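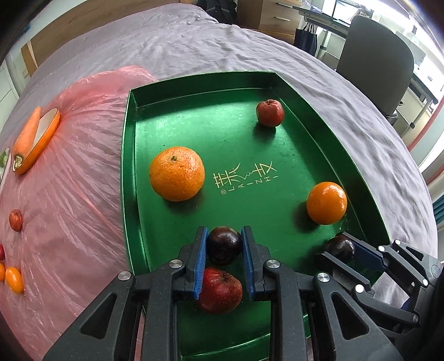 Home | Kitchen | Pantry & Fridge | Budget | About

How I sort a mixed lot of fruit before it goes off

2,897 views | 399 shares

I buy fruit the way other people buy novels, which means there's always more of it in the house than I'll get through. So every week or so I do a sort, and since our kitchen bench is the size of a postage stamp I do it wherever there's a flat bit of space. Mum would have a fit!

You'll need a tray with a raised rim (round things roll, ask me how I know), a couple of plates or shallow dishes, and a sheet of plastic to go underneath if you're working on anything you'd have to wash.

Spread the plastic first, then get everything out of its bags. Don't pile it up. You want to see each piece on its own.

Start with the apples. Dull, crinkly skin means they've been sitting a while, but they're fine stewed, so put those on the tray. Firm ones go straight back to the fridge. Plums next: press gently near the stem, and if it gives a little, eat it today or tomorrow. Mandarins are sneakier. Pick each one up and go by weight, as a light one is usually dry inside. Turn it over too and look for soft patches underneath.

Veg gets its own dish. I keep carrots well away from apples in the crisper, they go bitter otherwise. Cherry tomatoes stay out on a plate, never the fridge (I'll argue with anyone about this).

For stewing, I chop the tired apples with any squishy plums, add 100 ml of water and a spoonful of sugar, and simmer with the lid on until it all slumps. Keeps 2 days in my fridge, mostly because I eat it with a spoon standing up.

12 comments | Share | Print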